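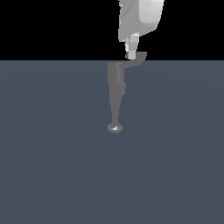 Light-grey wrist, dark grey bracket, and the long probe with its shiny little foot.

7 May would have been the sensible time to start writing this up, before I'd forgotten half of it, but I had a cold and a garden fence to deal with. So you're getting it in whatever order it comes back to me.

If you read the January post you'll know I've been going back and forth over what to put on the end of the arm. The choice was between the bracket mount, where the probe is fixed to the wrist and goes wherever the wrist goes, and the Shearer gripper, where the arm picks the probe up by its curved handle and puts it down again when it's done. I wanted the Shearer to win. I'd been looking at it for months, I'd more or less decided where it would live on the shelf, and then I made the mistake of testing both of them properly in Tredosis before spending any money.

Tredosis is the simulator I moved to over the winter. It's plain as anything (black sky, blue floor, off you go) and I've grown fond of it. My old set-up had a lovely workshop model with a bench and shelves and it took an age to load, and I spent more time tidying the imaginary shelves than running the arm. Now I get a floor and a robot and I get on with it.

The job is the same for both tools. Bring the round foot of the probe down over a point on the floor, stop short, hold still, move to the next point. There are 6 points in a set and the arm does the set over and over until I tell it to stop. I settled on 500 moves for each tool, partly to give the wobbles a chance to show up and partly because it's the number that was already in the box.

First go with the bracket

The bracket is an odd-looking thing. It comes out of the wrist to one side, then bends down and hooks back the other way, so the probe ends up hanging off to the side of where your eye expects it. I drew it like that to keep the wrist clear when it turns, and then completely forgot I'd done it. My first run was offset on every single point. Every one! I went through the joint angles, I went through the floor height, I had a cup of tea and went through the joint angles again. The tool offset was still set to straight down from the wrist. I typed in the right numbers and it behaved.

Once that was sorted the bracket was very dull to watch, and I mean it kindly. It went where it was sent. The worst point in the whole run was the far corner, where the arm is stretched out and the last joint has to work hard to keep the probe upright, and even there it was well inside what I need.

The downside is that the probe is stuck on. If I want to do anything else with the arm I've got to take the bracket off, and on the real thing that means 4 bolts and one of them is always the one you can't get the key onto.
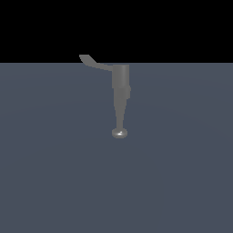
The probe by itself, handle at the top left and foot at the bottom.

I should say something about the probe, as a few of you asked after last time. It's a fat cylinder at the top, then a collar that sticks out a bit on one side, then a long taper down to a thin neck and the round foot. The curved bit at the top is the handle. I modelled the whole lot in one grey and only made the foot glossy, so that I can pick it out quickly when I'm zoomed out and squinting. I'd recommend doing that with whatever part you care about. It costs nothing and it has saved me a lot of leaning into the monitor.

The simulator also lets me hide the arm and leave the tool where it is, which I use far more than I thought I would. With the arm gone I can check the lean of the probe without a big white wrist hogging my attention. I step through a run like that with one finger on the arrow key. It's oddly restful, and I got through most of an album doing it.

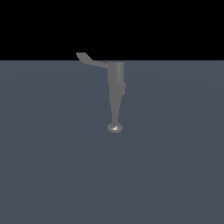

Then the Shearer

Right, the gripper. I'll start with the good. The Shearer model dropped straight onto the wrist with no fiddling, the fingers are slim enough to get into places my old gripper couldn't, and the squeeze force is one slider. I spent ages on that slider with the last gripper I tried, which had three of them, all pulling against each other.

The less good part is the handle. I'd drawn it as a nice sweeping curve with a rounded end because I thought it looked smart, and a curve is a miserable thing to hold. With the grip near the outer end, the weight of the probe wants to swing it round. Closer to the post it's much steadier, but then the approach gets tight and the wrist has less room to turn. I kept moving the pick-up spot along a tiny bit, running it again, and moving it back.

I also had the approach speed far too high. I'd copied it over from the bracket set-up, where there's nothing to line up with, and it needs to be a good deal gentler when you're coming down onto a thin bar. After I slowed it down and had the arm pause over the handle before dropping the last bit, things got a lot calmer. 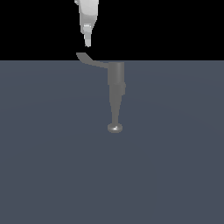

I've put that pause in as its own step in the controller now, with its own height setting, and I think it was the best change of the whole exercise. Before that I had one long move from the parking spot to the grip, and if it was a bit out at the end there was no telling where it had gone wrong. With the stop in the middle I can see whether the finger is lined up before anything touches. It does slow things down. I don't mind that, I'm not running a factory.

On the full run, the gripper was fine up to move 325 and then the probe started to lean. Only slightly, and it didn't drop it, but the lean was there on every point afterwards and it wasn't getting any better. I ran it again with a firmer squeeze and the lean came later. I ran it a third time with the squeeze right up and got a jitter in the fingers, so I've gone back to the middle and left it.

So which one?

For this job, the bracket. It pains me a bit! If all the arm has to do is hold one tool over one floor, bolting it on wins and it wasn't very close.

But I've ordered the Shearer as well (I know, I know). Part of the reason is the Camham open day, where I'd like the arm to swap between jobs while people watch, and a fixed probe can't do that. The other part is that I think most of my trouble was the handle. I'm going to redraw it with a flat section for the fingers to close on, and run the whole lot again before the parcel turns up.

One last thing for whoever emailed about controllers: I'm still on the Ollmont board and still happy with it. It talks to Tredosis over a plain network cable, and the only time it has let me down was when I'd plugged the cable into the wrong socket. I've put a bit of yellow tape on the right one. If you've used yours with a gripper that reports its own finger position, leave me a comment, as I can't get mine to read anything but zero.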